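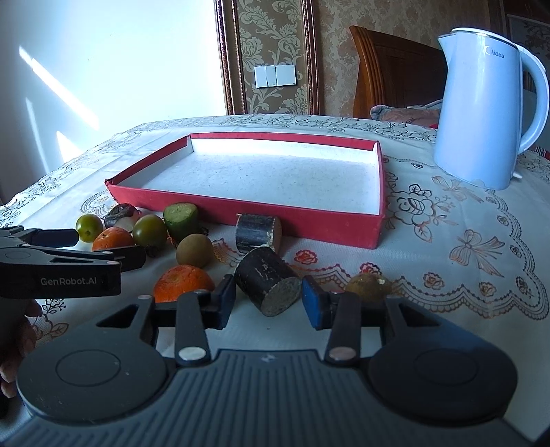
How long does it take a beginner to get good at sorting with a hand-held gripper? Most of the students in the Uledden club are comfortable after 2 sessions, though the round stuff keeps catching them out for a lot longer than that.

I got that answer from Charmaine Jacobs before I'd even taken my coat off. She started the club, she runs it, and she talks about grip angles the way my uncle talks about barbecue. I'd come over to ask about the student project they call Goltadik, and we ended up talking until it was dark outside (my fault, I kept asking one more thing!).

The project sounds simple when she explains it. Students hold a gripper in the hand, pick up produce from the table and put it into a shallow box. The recordings of those moves then become practice material for a robot arm, and the students spend the second half of the term finding out how much of their own technique the arm picked up.

"Everybody wants to skip to the arm," Jacobs told me. "I get it, the arm is the fun part. But if you grabbed the tomato in a sloppy way every single time, guess what the arm is going to do with a tomato."

I asked her why food. I'd pictured blocks, or those little plastic cones. She laughed and said they did blocks the first year, and the kids were bored silly by November.

"A block is the same block from every side. Give them a thick piece of something like sugarcane and they have to think. Where's the middle? Is it going to roll? Do I come in straight, or do I turn my wrist first?"

She's right about the wrist. I had a go myself and made a real mess of it. You squeeze, the two jaws come together, and your brain is sure you've got the thing well before you've got it. My first tomato went sideways. My second one too. Jacobs was very nice about it and told me to look at the jaw pads and stop looking at my own fingers, and after that I did a little better - not well, but better.

A lot of the work happens in pairs, with both grippers over the same table. I figured that was to save time. Jacobs says it's mostly about manners.

"You have to talk to each other. 'I'm taking the green one, you take the orange one.' The first day they bump into each other constantly. Then they work out a kind of shorthand, and by the end they hardly say anything."

The club has 83 recordings it considers good enough for this year's entry at Hitstead, the student competition they go to every spring. Each team there gets 3 tries at a sorting task with objects it hasn't practiced on, and that's the part she worries about. Last year the arm did fine with everything round and then met something long and bumpy, and that was the end of their run.

"We came home and I said okay, shapes. This whole year is shapes. Tall ones, curved ones, things with a ragged end."

The software side is handled by the students too, with a program they wrote called Cele. It lets them play a grab back slowly and mark the moment the jaws close. Jacobs says the arguments over that one moment can eat up a whole evening, and she loves them. I asked who usually wins.

"Whoever brought snacks," she said, and went off to find a charger for one of the grippers.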